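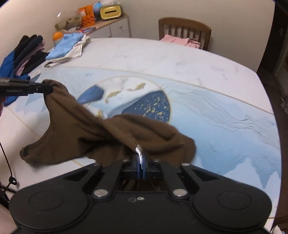
Where should clothes be folded when the bedroom is short of space?
A dining table is enough, provided it is clear of food and wide enough to lay one garment flat.

Hotthorpe has issued revised notes on folding at the table, 18 in all, for small households. Brown knitwear is treated with the other tops. Finished items go in a pile at the edge, and a chair seat may take whatever is still waiting.
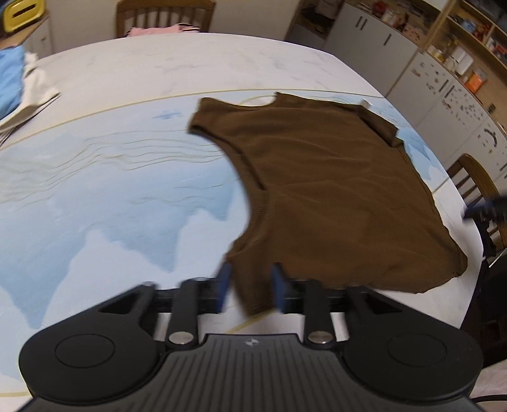

Sleeveless tops
Lay the top flat, smooth the ripples and bring the hem up towards the neck. Side labels stay inside the fold. The notes allow up to 58 seconds per garment. 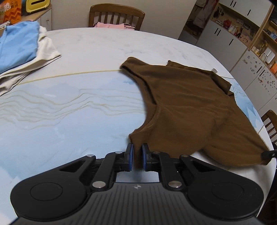

Brown sleeveless top on the table, folded items at left.

The notes apply from June.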